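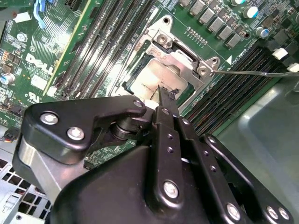
Processor socket and memory slots on a green Dell motherboard.

Bench Technicians, Desktop and Server Refurbishing
Brukedent, Benbridge
Part time and full time, entry level welcome
Apply by Friday, August 14, 2020

Do you take the side off a computer just to see how it's laid out? Do you have a drawer with a tube of thermal paste in it, and maybe a few memory sticks you couldn't bring yourself to throw away? Then please read on, we'd love to meet you!

Brukedent takes in retired desktops and servers from schools, clinics, and small offices, checks them over, repairs what can be repaired, and sends them back out to people who need a dependable machine at a fair price. Last year 2290 computers went through our shop. Work has grown since then and we are hiring bench technicians for our second shift, plus one person who would split the week between the bench and parts inventory.

What you'll be doing

Most of the day is hands-on work inside open cases. You'll lay a tower on its side, take off the panel, clear out the dust, and work through the inspection sheet for that model. You'll pull and reseat memory, swap drives, test power supplies, and change processors. That last one is the job people get nervous about, and also the one they end up liking best. A socket full of tiny contacts asks for clean hands, good light, and no hurry at all.

You'll also work on servers, which are a whole other world once you're used to desktops. There's more memory, more cable to route, and a header for every fan, and if you plug a fan in where the board doesn't expect it you will hear about it as soon as you power up (the whole room will). We keep printed board maps for the models we see most, and you'll be expected to add your notes to them in pencil.

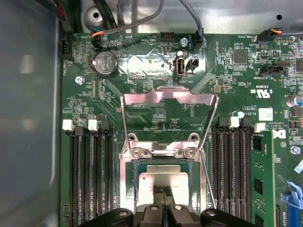

Lorena Gaete says the servers scared her for her first two weeks and are now what she asks for on Monday mornings. She told us she learned more from tracing fan cables than from the course she had paid for, and that anyone starting out should label a connector before unplugging it, even when it seems silly.

We agree with her about the labels. There's a roll of tape at every station.

Who we're looking for

You don't need a degree or a certificate. We have hired people straight out of high school, a retired watch repairer, and a former pastry cook with the steadiest hands in the building. What matters to us:

You're comfortable with small screws, small clips, and small print.
You can read a service manual and follow it in order.
You write down what you did, so the next person can pick it up.
You stop and ask when something doesn't fit. We'd much prefer ten questions to one bent pin.
You can lift a desktop tower onto a bench. Servers are lifted by two people, always.

Helpful but not required: experience with business desktops, some knowledge of how memory is paired across channels, soldering, or basic Linux for the test software.

Training

Every new technician goes through our paid 14-week training period with Leandro Ojeda, starting with desktops. You'll spend the first days on scrap boards, taking processors out and putting them back: lever up, load plate open, hold the chip by its edges, line up the marks, lower it straight down, and let go. You don't press. Then you close the plate, bring the lever down, and do it over again. It's surprisingly calming once your hands know the order!

After that you move on to machines from the regular intake, with someone checking each one before it goes to testing. 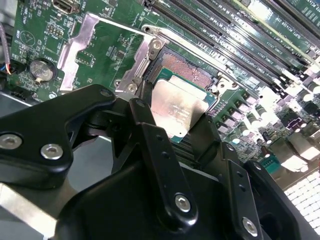 By the second month most trainees are working through their own row of machines and picking up a specialty. Some people drift toward power problems, some toward drives and data wiping, and there's usually a friendly argument over who gets the odd models. Olga Durán runs the testing room and is happy to have trainees sit in while a batch goes through its overnight run.

We log everything in Meltosine, our own inventory system. It's plain to look at, but it's quick, and you'll have the hang of it in an afternoon.

The shop

We're in the old Espinoza building, on the ground floor, with a loading door at the back and parking along the side. The benches are set up for working on open cases, with lamps you can pull down close and a wrist strap at each one. The room is kept cool and it can be loud when servers are running, so we supply ear protection. Bring a sweater, even in July.

Parts shelves are sorted by maker and then by model.

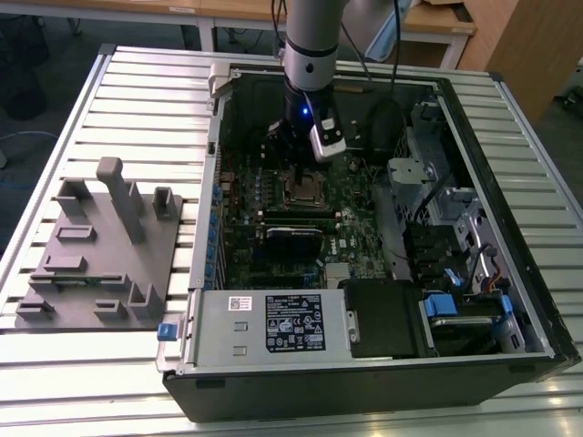
Drive carriers and clips live in the blue bins by the sink. Please get used to putting them back there, as a missing clip can hold up a finished computer for days.

Hours and pay

Second shift runs from early afternoon into the evening, Monday through Friday. Part-time positions are 16 hours a week, arranged over two or three days. Full-time positions come with health coverage and paid vacation. Pay starts at the same hourly rate for everyone in training and goes up when you finish; we'll give you both numbers on our first call, before you spend any time on an interview.

Technicians may also buy one refurbished computer a year at cost.

How to apply

Send a short letter and a resume to Zaid Chamoun at the Brukedent front office, by mail or in person. In the letter, tell us about something you took apart and what you found inside. It doesn't have to be a computer, and it doesn't have to have gone back together.

We'll invite applicants in for a bench visit of about an hour. You'll tour the shop, meet Lucía Manzano, who schedules second shift, and try a memory swap on one of our practice machines. Wear closed shoes, and leave rings and bracelets at home.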